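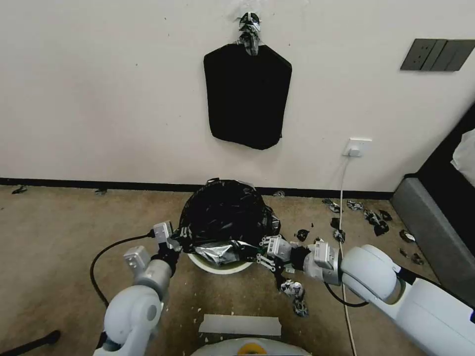 Week 3 deals with cleaning work, because it is the kind of job most people leave out when they talk about automation. Emptying a bin looks like one task on a rota. For a machine it is several: find the bin, take hold of the bag, lift it, close it, carry it away and fit a new one. Two arms are needed for the part shown, one gripper on each side of the black bag, and the crumpled scraps on the carpet are a separate job again. A cleaner does both without thinking of them as two jobs.

Case: Zullberg, Trumgate site

Zullberg cleans offices and short-stay rooms. At Trumgate it had 14 cleaners on the evening shift when the trial began in June. The machines were given bins and corridor floors. Bathrooms, beds and kitchens stayed with staff.

What changed for the staff, from the interviews by Dzintra Avotiņš (in the reader, section 2):

Pace. Cleaners used to set their own order of rooms. Now the order follows the machine, and people wait for it or get ahead of it.

Checking. Someone has to look at each room after the machine has left. This was not in the original job description and was not paid at a higher rate. It was added after the union asked who was responsible for missed rubbish.

Skill. Two of the cleaners were trained to restart the machines and clear jams. The others were not offered the course. Several said they would have taken it.

Contact. Staff who used to work in pairs now mostly work alone. Avotiņš gives this more space than the managers' report does.

Hours. No one was dismissed, but leavers were not replaced. Keep this in mind when you read a claim that a scheme led to "no job losses".

Compare with the Hineck warehouse from last week, where the tasks were split before the machines came in and staff had a say in the split.

Reading: Sepp, chapter 3. Avotiņš, section 2.

For the seminar: list the steps in one task from a job you have done. Mark which steps you would hand over and who would check them. Bring it on paper, one side. We will spend the first 30 minutes on these.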